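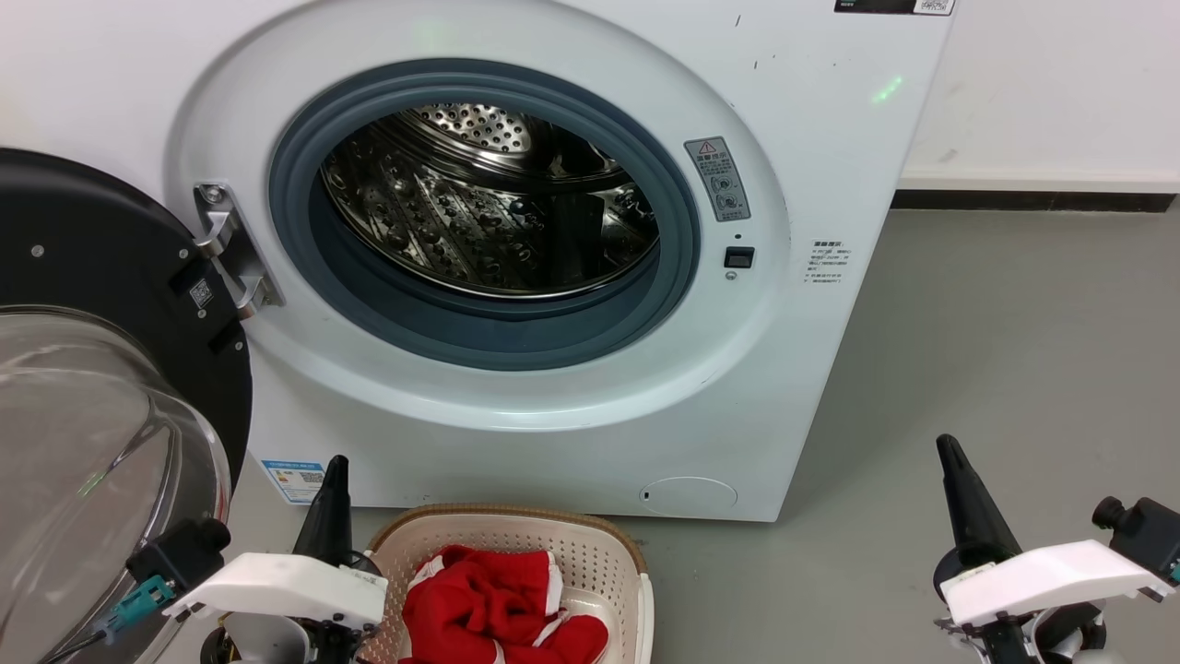
## The Jolau two-arm laundry station: notes from the open day, and what you get if you order one

We had a lovely turnout at the Judesley workshop on November 11, 2023, and so many people went home with the same questions in their pockets that it seemed kinder to put the answers on the product page, where you can find them without having to ring us up (though you are always welcome to ring us up).

The Jolau is a pair of light robot arms on a shared stand, with a camera at the head looking down over both of them, and it is meant for the sort of household jobs that sound simple until you try to write them down. Laundry is the one we like to show. Everybody has an opinion about laundry, and everybody can see at once whether a shirt is in the machine or in the basket, so you don't have to be an engineer to enjoy watching it.

### What we showed on the day

The demonstration used an ordinary front-loading machine with the door open and a perforated plastic basket on the floor in front of it. The job was to shift clothes between drum and basket using the grippers. It was chosen by Tomoyo Kikuchi, who planned the whole programme and was quite firm that we should work at floor level, as most people's washing machines do stand on the floor and it would be a bit of a cheat to raise ours on a plinth.

Cloth is hard work for a gripper. A cup has a handle and stays the same shape from one moment to the next, but a shirt has no proper edges once it is crumpled, and it changes shape as soon as you touch it. Then there is the drum itself, all shiny steel and little holes, which throws light back at the camera in ways that took us most of May to get used to. Several visitors bent down to look in for themselves, and I think they came up with rather more sympathy for the software.

We ran the job again and again through the afternoon, with a pause whenever somebody wanted to ask something. Some runs were quick and tidy. In others the arm went back for a second try at the same fold of cloth, and we left it to get on with it — a visitor deciding whether to spend money ought to see the slow runs too.

### The grippers

Each arm carries one two-fingered gripper. The fingers are black and taper towards the tip, so they can get into a heap of fabric and take hold of a small amount of it. The housings behind them are part white shell and part black, and the connectors are teal. (That colour was argued over at length, and I am glad to say the teal side won. You can find a teal plug in a dim utility room.)

The two arms can share a job or work one at a time. With laundry it is often one arm that does the carrying while the other waits, and people do ask why they should pay for two. Our answer is that a single arm is fine for moving things, but once you want a garment held open, turned round or laid flat, you will be very glad of the second.

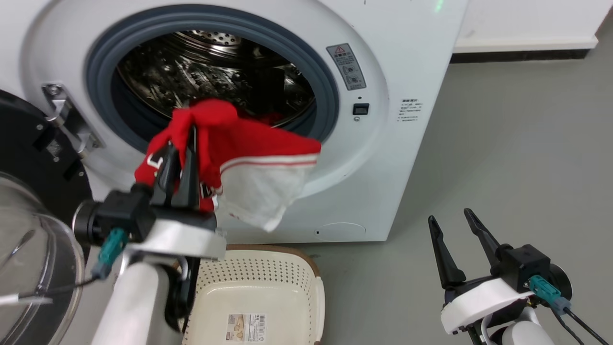

Shezi wrote to us a few days later to say that the demonstration had been the best part of the visit, but that the page as it then stood didn't say nearly enough about buttons, zips and drawstrings, and could we please be plain about which of those the fingers can manage?

A fair point, and we should have covered it sooner. Buttons and ordinary zips are no trouble. Drawstrings are a nuisance: they can loop round a finger and come along for the ride, so we suggest tucking them in or tying them short before you start. Very fine knitwear we would keep out of it altogether for now, as the tips can pull a thread. Towels are fine when they are by themselves, less so in a full load, where they wrap round everything else.

### What comes with it

- Two arms on the Radeck stand, with the head camera fitted and lined up before it leaves us
- Two pairs of gripper fingers, one pair on each arm, and a spare set in the box
- All cables, each with a paper tag so you can put it back where it came from
- The printed handbook, and a shorter card for whoever else in the building will be using it
- A morning's training, either at Judesley or at your own place

You will need to supply the washing machine, the basket and the clothes.

### Sizes and limits

| | |
|---|---|
| Reach of each arm | 874 mm |
| Clear floor needed in front of the machine | 1000 mm |
| Width of the stand | 600 mm |
| Warranty | 18 months |

Please do measure the floor space before you order. It is the figure that catches people out, especially in narrow utility rooms where the door opens inwards. If you are a little short, send us a sketch with the measurements on it and we will tell you whether the stand can be set at an angle.

The Jolau doesn't open or close the machine door as supplied. We have it working in the workshop on one kind of handle, and when it is good enough to sell it will be offered to existing owners as well as new ones.

### Coming to see it

The stand is still set up at Judesley, and we are happy to run the laundry job for you by appointment. Bring a few of your own clothes if you like, the more awkward the better, and allow a good hour, as there is generally tea afterwards and Tomoyo likes to hear what you thought of it.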